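### 3.2 Why people keep old computers

We had expected, when we began talking to households in Godell, that most old computers would be sitting in cupboards because their owners were worried about private files. That worry did come up, and often warmly argued, but it was far from the whole story. Of the 1,777 households that returned our form, 41 per cent said they simply did not know where such a thing ought to go (Figure 5) - and quite a few added a kind note in the margin asking us to tell them!

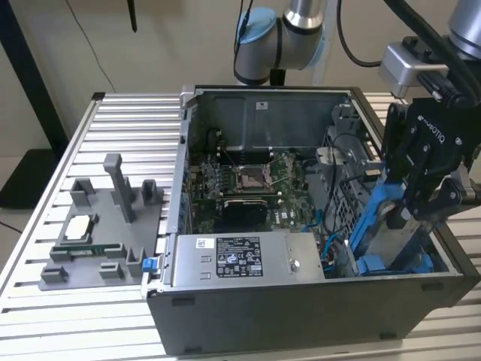 **Figure 5.** A Dell desktop tower with its side panel removed and the processor socket empty.

The longer talks, held in May in the two districts of Jorkitz and Mohmand, helped us to make sense of this. People spoke fondly of machines on which they had written job letters or kept the family accounts, and several felt that leaving one at the tip was a little ungrateful.

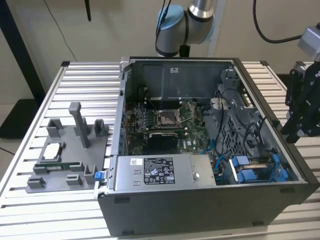

Distance mattered too, though less than the council had supposed. Households within 20 minutes' walk of the Harkico drop-off point were hardly more likely to have used it than those further out, and many of them - including some who passed the door on the way to work - told us they had taken it for a shop. We come back to the matter of signs in Section 4.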